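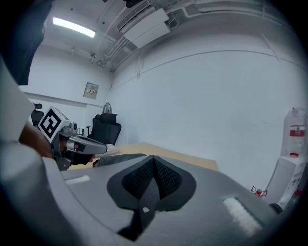 Sewing hook-and-loop tape onto a cushion cover

Cut 2 strips, each 400 mm long, and round off the corners unless you enjoy being scratched by furniture. Pin the soft side to the flap and the hooked side to the back. Pins hate this stuff – use clips if you own any.

Fit a size 100 needle. Sew slowly round the edge of each strip, then go back over the corners.

Press the two halves together before sewing while they are still facing you. I once made a whole cover with hooks on both sides, and it stayed shut about as well as a gate in July.

Wash closed, or it will eat your socks.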